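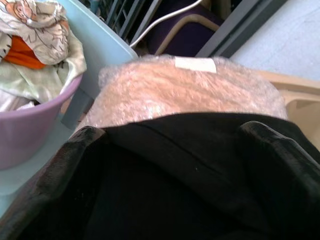 Wrist camera view over an open black bag, with a bubble-wrapped bundle and a basin of laundry beyond.

The Flenach arm from Flarurberg is sold as a household packing and sorting kit: one arm, a two-finger gripper, a wrist camera and a control box. Our review unit weighed in under the bench limit and was running within the morning.

Soft goods are the hard case. Black fabric gives a small camera very little to measure, and the inside of a bag reads as a flat dark area. Bubble wrap has the opposite fault – each air bubble throws back its own highlight, and depth readings scatter. Flarurberg deals with both by leaning on edges, so the rim of a bag counts for more than its interior.

Danjuma Eze, who set up the trial at our Wikham workshop, left the exposure on automatic and raised the grip force limit by 2 newtons for cloth. The log holds 721 grasp attempts. Patterned cotton was handled well; thin plastic film was often pinched twice.

The kit costs £2000, and the Igwe software licence adds £400 a year. Spare finger pads are extra. The manual is clear on wiring but thin on calibration, and the camera cable could do with a proper clip at the elbow.

Related items
Igwe 2 planner: first look
Choosing finger pads for fabric
Wrist cameras and low light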